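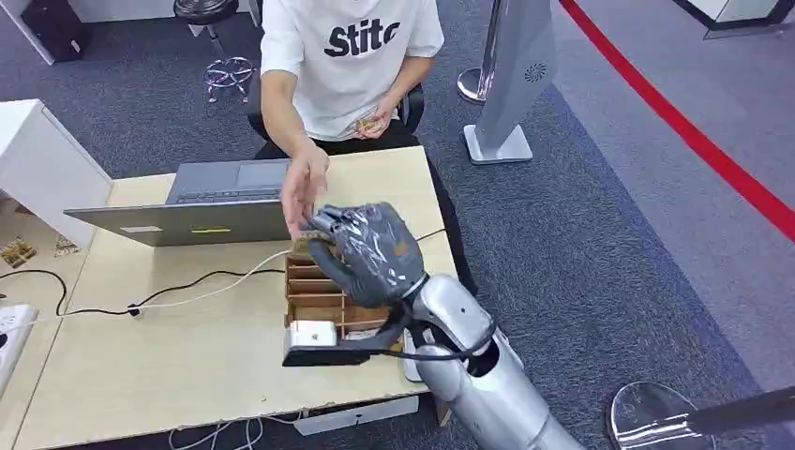 ## Build night minutes, November

Started late, 7ish. Eugeniusz Jabłońska chairing, notes by me (sorry for the speed).

**Hand / handover**
- Handing small packets across the table to a seated person is still the main task. Agreed to stay on it, no new tricks till January.
- Plastic wrap stays on the hand for now. Eugeniusz wants a proper glove. Two quotes: Purnetti, cheap but slow, Damwood over 700. Left open.
- Grip force: leave where it is. Soft packets only, no glass, no cans.

**Organizer box**
- Wooden one with the slots. Keep it on the table by the hand. Someone to mark where it goes so the arm program doesnt need redoing every time it gets bumped.

**Cables**
- Long talk. White one and black one both run along the front of the table, and theres a tangle hanging underneath. Clips and a tray to be bought, Górecki has them in packs of 10.
- Power strip: screw it down. Not to the table leg!

**Software**
- Buvolberg script crashes if the laptop goes to sleep. Turn sleep off, write it on the wall sheet.
- Slower release vs. wait for a tug. Voted, tug wins by 2.

**To do**
- Eugeniusz: clips, tray, ask Purnetti about dates
- me: sleep setting, type these up
- whoever is in first: mark the box postion

AOB: shop key, still missing. Closed 9:15.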